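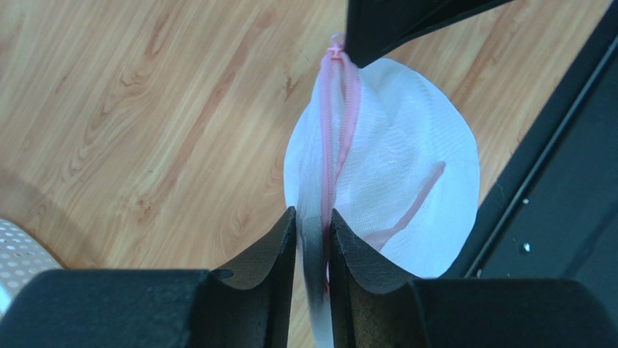
An afternoon with the laundry robots of Vesthorpe

When I told my neighbor that I was going to Vesthorpe to watch a robot do laundry, she asked if it could start with hers. I had the same thought on the train. The open day at Dremedel was on 29th July, and the company had promised that visitors could stand very close to the machines and ask anything they wanted.

Dremedel works in a former printing shop behind the station. On the open day the big doors were left open because of the heat, and 24 guests were divided in small groups. My group had a retired nurse, two students and a man who owns a hotel near the coast and who wrote down everything in a small green notebook.

Our guide was Nazar Onyshchenko, who came to the company as a mechanic and now teaches the robots their tasks. He speaks quietly and he does not like big promises. "People want to see a shirt folded," he told us. "I prefer to show you the bag."

He meant the mesh bag, the kind many of us use for delicate things in the wash. It is made of fine white netting with a pink zipper down the front, and through the netting you could see something pink, like a strap. For a person there is nothing to think about. For a robot, Nazar explained, it is one of the hardest things in the house. The bag has no fixed shape and the netting lets the light go through, so the computer is not always sure where the bag finishes and the table begins.

The robot they call Pop has two black fingers with a dark, foam-like padding on the inside. It takes the bag by the lower end of the zipper, with the fabric gathered between the fingers, while the rest of the bag stands out round above them. The zipper pull, at the other end, is very small. The hotel owner asked why they do not sew on a bigger one. Nazar smiled and said that this question comes at every visit, and that customers will not sew anything.

Before Pop tries a new task alone, a person must guide it many times by hand. For the bag they have recorded 2277 attempts until now, including the bad ones – those are kept also, because the robot can learn from them. The nurse tried the controls for four minutes and came back with red cheeks. She said it was like threading a needle with oven gloves.

After the coffee we saw the second room, where a project with the name Fliratley is being prepared. It is about sorting towels for small hotels, and the first test with a real customer is planned for September. The hotel owner stayed there so long that our group had to continue without him.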